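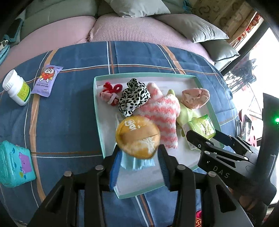 Subject: Re: Draft 2 of the home session rules — comments by Friday?

From: Boonmee Sukprasert
To: handheld-practice list
Date: May 16, 2025

On the second draft, Galang wrote:

> Section 4 says that every session has to start from a "neutral state," with all items laid out on a clear surface. I don't see how that works in a bedroom. Our operators at Nundulcombe sort small things on beds, and a bed has pillows and a blanket on it and whatever the household keeps there. Do we strip it down first? Also, 4.3 wants the gripper closed on one item only before it lifts. With soft goods that is going to throw out a lot of good episodes. Can we get wording that people can follow?

Galang, thanks. I agree on both points and have tried new wording below. Ilano's group has the same trouble with 4.3, so I'd like to settle it before the draft goes out again.

First, the surface. I'd drop "neutral state" altogether. What we care about is that the work area is the same from one episode to the next within a session, and that the operator can say where it ends. On a bed, the tray is the work area. Things beside the tray can stay if they were there at the start, but the operator does not touch them unless the task names them. Proposed text:

4.1 The work area is the tray, bin or marked part of the surface named in the task sheet. Bedding, cushions and furniture stay as found.
4.2 Items outside the work area may stay in place. They are not to be moved, added or taken away between the first and last episode of a session.

There is one exception I want in there, and it's medicine. Pill bottles turn up on beds and nightstands all the time. If the bottle is not part of the task, it should be out of view before the session starts. If it is part of the task, it should be an empty one with the name and prescription details covered. The same goes for phones, for framed pictures and for anything with an address on it. I know this cuts against "as found." I'd still put it in, as 4.2a, and I'd make it a "must."

Second, the grasp. Soft things cling and fold. A face mask comes up along with whatever was lying on it, a sock drags a hair tie, and a scrunchie catches on nearly everything. If we call each of those a failed episode we end up with a set that only has tidy grasps in it, and a policy trained on it will not know what to do the first time two things come up together. The old text came over from the box-packing rules, where it made sense.

Proposed text:

4.3 If the jaws close on more than one item, the operator carries on and finishes or recovers the motion at normal speed. The episode is kept and tagged MULTI.
4.3a The operator does not shake the gripper or use a free hand to separate the items.
4.3b An episode is thrown out only if an item leaves the work area and cannot be reached with the gripper.

I checked this against the Drurnonance batch from November, which was 2594 episodes. Under the old 4.3 we would have kept about 1000 of them. Under the new one we lose 74, nearly all to things that went down the side of the mattress.

Third, and this one is mine: two-handed work. The draft says nothing on what the second gripper does while the first one is lifting. Some operators park it off to the side, some let it hover over the tray with the jaws open. I don't mind hovering. What I do mind is the idle gripper pressing on the tray rim or resting on an item, as that changes the load on everything else and it's hard to spot later. So:

4.4 While one gripper lifts, the other is either clear of the work area or held above it with the jaws open. It does not rest on the tray or its contents.
4.5 Both status lights are checked before the first episode and after every pause. Write the check in the session log.

Still open is how full a tray may be. I have no good rule for that. Ilano wants a maximum number of items, but a count doesn't say much when half of them are fabric. Maybe "the bottom of the tray is visible somewhere" is enough. Suggestions welcome.

Please send changes as replacement text with the section number. I'll fold them in on Monday and post draft 3.

Boonmee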